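1/2/25
Posted by Gadisa Belay

So I have finally, finally started on the drawer of electronic bits. If you've been reading for a while you'll know the one I mean (bottom of the grey cabinet, has to be opened with a foot against the frame). I'd been putting it off since we moved to Plarham, and then on New Year's Day I went in looking for one small connector, came out forty minutes later with a completely different one, and that was that. Enough!

My old method was freezer bags. Everything went in freezer bags, with the date on, and then the bags went in the drawer, and the pens I used rubbed off so I ended up with a great slithery heap of unlabelled plastic. Motors in with switches, cables through everything. I counted the bags out of pure spite and there were 34.

The new method is trays. Shallow ones, yellowy orange, open at the top, and wide enough to get your whole hand in. They're Pradberg ones and I paid over 200 for the full stack, which I know is a lot for what is basically a set of lids with ambitions, but they wipe clean and they don't tip when you lean on the edge. I did look at the Lernura ones as well. Nicer colour, but much too deep, so you're back to rummaging.

The way I do it is four trays at a time on the white table, and a big stainless steel one in the middle for whatever I'm dealing with right then. Little motors and things on short leads go in one, cables in another, boards get one to themselves. I write on the sides in marker, up the wall of the tray, so the words run sideways and I have to tilt my head like a pigeon to read them. I could turn them round. I'm not going to, I've done them all now.

The rule I've tried to stick to is that the steel tray has to be cleared before I fetch anything else out of the drawer. It's a good rule and I break it every single time there's a biscuit break. The other one is no more putting cables away in a knot. I twist the pair together, coil it loosely and leave the connector end where I can get at it. Rowbotham, the shop by the station, used to sell little paper bands for this and I'd love to find some more if they still make them.

Things I'm still undecided on: where the odd screws live, whether a board with its wires still on counts as a board or a cable, and what to do about the seven identical power supplies, none of which fit anything I own.

Bits on short wires top left in both of these, and a red board has the tray below it to itself in the second. 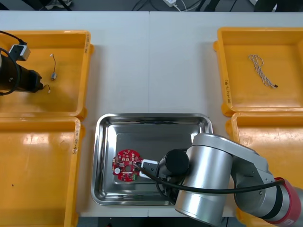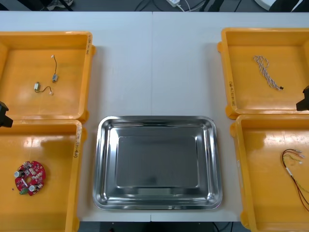 Maureen has already written in to say that boards ought to stand on edge, in a toast rack if need be, and that lying them flat in a tray only means somebody will put a mug down on one by February. She also wants to know how the trays stack when they're full, and whether the marker comes off with washing-up liquid, as hers did the first time she cleaned them and she had to write every label again.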